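Storing Plush Items in Clear Bags: Notes on the Spring Sorting

Posted 21st March

The review of household storage announced on this blog in January has now reached the soft toys. Readers will recall that the linen shelves were completed first and that the plush items were deferred until a suitable bag could be obtained. Two types were considered. The Clelus bag is flat and closes with a drawstring. The Wirklow bag is clear, has a squared base and stands open without support. The second type was adopted for all 19 items.

The decision rests mainly on visibility. In previous years the toys were kept in opaque sacks in the hall closet, and every search required that each sack be emptied onto the floor. A clear bag may be checked at a glance, and it stacks in a reasonably orderly manner if it has not been overfilled.

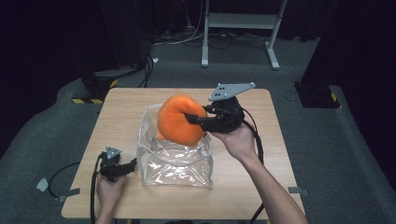
Bulky items should be placed first. A round or curled toy is best lowered in from one side, with the far wall of the bag held back, and pressed down gradually until it sits below the rim. Forcing it straight down tends to drag the plastic along with it and may split a side seam. Two bags were lost in this way during the first session – both to the same oversized bear – and have been set aside for use as shelf liners.

All items are to be brushed and fully dry prior to packing. Any toy washed within the past day is held over. A small paper label recording the contents is attached to the outside, near the top, where it remains legible once the bags are on the shelf. 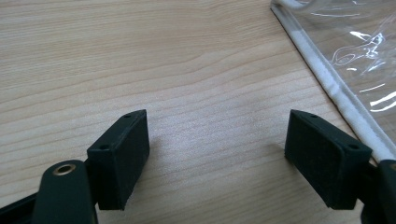 The choice of work surface also merits comment. The sorting was at first attempted on a bed, which proved too soft for the bags to stand upright. A table is strongly recommended. It should be cleared and wiped before each session, as lint and crumbs cling readily to the plastic and are difficult to remove from the inside. The author uses a cloth lightly dampened with Oltmanns soap, followed by a dry one, always working along the grain.

Filled bags should be taken directly to the closet and should not be permitted to accumulate at the end of the table – a habit this household has not yet entirely overcome.

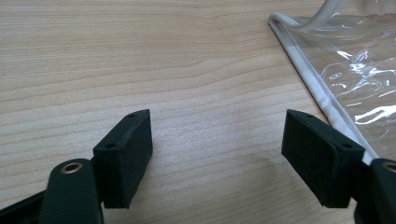 The tabletop, with its wavy grain.

The remaining category is board games, for which Comimlow boxes have been ordered in the medium size. Measurements of the upper shelf will be posted when the boxes arrive.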